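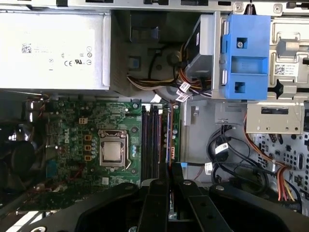

Flaseck refurbished desktop: is the cheap office PC still worth it?

Every second person I know has been told to stop buying new laptops and pick up an ex-office desktop. The pitch is always the same. Businesses clear them out, someone cleans them up, you save a pile of money. I've been hearing it for years and I still wasn't sold, so I bought one from Flaseck and used it as my only home computer from July until now.

I paid $521 with a keyboard and mouse thrown in. The nearest new tower I'd have considered was $887, so the saving is real, though smaller than the ads would have you believe. Delivery was another $39, which didn't show up until the last page of the checkout. I don't love that.

What the listing says

Flaseck grades its machines by colour: gold, silver and bronze. Mine was silver, meaning "light signs of use". It arrived with a scratched lid and a front USB port that grips a plug like a wet handshake. Fair enough for silver, I suppose, but Tobiloba Obi bought a gold from the same batch and his looks no better than mine.

The listing also promises a "37-point check". There was no sheet in the box telling me what the points were. I emailed and got a friendly reply from Binta Onyeka in support, who sent a one-page PDF. A good third of it was cosmetic.

Living with it

Email, banking, video calls and school assignments are all fine. Start-up is quick. Photo editing is where it sags, and with two browsers open plus a spreadsheet the fan makes itself known across the room. It's a steady whoosh – you stop hearing it after a week, but visitors don't.

Extra memory helped more than I expected. I fitted a Brirus stick myself with the power off and the cord out at the wall.

The warranty

Twelve months, return to base, and you pay the postage one way. The Clesow shop in town offers the same term over the counter for a little more money. If I were buying again I'd probably go there.

Verdict

Decent value at silver. I wouldn't pay extra for gold. Check the freight before you get attached to the price.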